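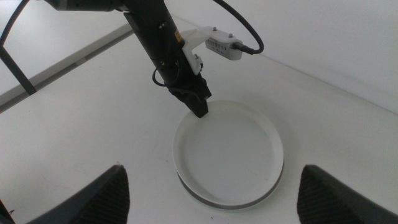

A two-finger gripper faces a round white plate, with the black gripper of a second arm at the plate's far rim.

Hodano and Kinbridge extend joint work on hand-guided robot teaching

Hodano and Kinbridge will continue their joint program on teaching tabletop tasks to robot arms for another 18 months, the two companies said in a statement dated March 2021. The program covers two ways of recording a task: kinesthetic guidance, where an operator takes hold of the arm and moves it through the motion, and teleoperation, where the operator drives the arm from a separate station.

The first task set is limited to dishes and shallow trays. These parts have a low rim, a flat base and no handle, so the operator must choose a grasp point on the rim and an approach angle that keeps the fingertips clear of the table. Small errors in height show up early in the recording.

Each demonstration is stored as joint positions, gripper opening and video from a camera at the wrist. Kinbridge supplies the recording software, named Stemow, which puts all streams on one clock and flags dropped video before the operator moves on to the next run. Runs with a flag are repeated the same day.

According to the statement, operators have recorded 2000 demonstrations to date. Of these, 115 were set aside after review. The most frequent grounds were a pause of more than 9 seconds in mid-motion and a gripper command that did not match the logged finger position.
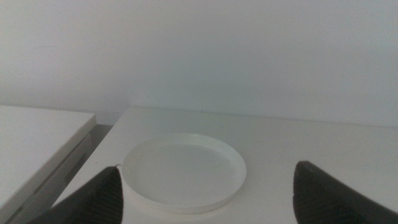

Wrist camera view with the fingers spread and a round, empty tray on the tabletop.

Hodano reported a difference between the two methods. Hand guiding gave shorter recordings for single-arm motions, but the operator's hands sometimes entered the wrist video and those segments had to be masked. Teleoperation left the video clear and took longer to learn. New operators tended to stop above the part and correct sideways before closing the gripper, a habit that the trained controller then copied.

Light-colored parts on a light-colored surface remain in the task set. The contrast at the rim is low from the wrist position, and the operator has to rely on the shadow at the edge to judge distance. Hodano said it will keep the lighting fixed for the current series and vary it in the next one.

Integration work will be handled by Buschmann, which is building the teleoperation stations for the second phase. The stations will use a leader arm with the same joint layout as the follower, replacing the handheld controller used so far. Force feedback is planned for the gripper axis only.

Recording on the new stations is scheduled to start in April. The companies did not give a price for the stations or say whether the recordings will be released outside the program.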